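3.2 Verpackungsgestaltung im Kühlregal

Die Projektgruppe Muline untersuchte im Januar, woran Kundinnen und Kunden Butter im Regal erkennen. Befragt wurden 62 Personen in der Markthalle Brerkstead; die Betreuung lag bei Gobnait Phelan. Im Mittelpunkt standen Grundfarbe, Bildmotiv und Schriftzug der Packungen.

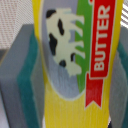 Gelb wurde von fast 40 Befragten als typische Butterfarbe genannt. Die gezeichnete Kuh mit schwarzen Flecken galt als vertraut — jüngere Befragte hielten sie allerdings für altmodisch. Weiße Großbuchstaben auf rotem Band ließen sich nach Angabe der Teilnehmenden auch bei gedrehter Packung gut lesen. Die Auswertung der Fragebögen befindet sich in Anhang B.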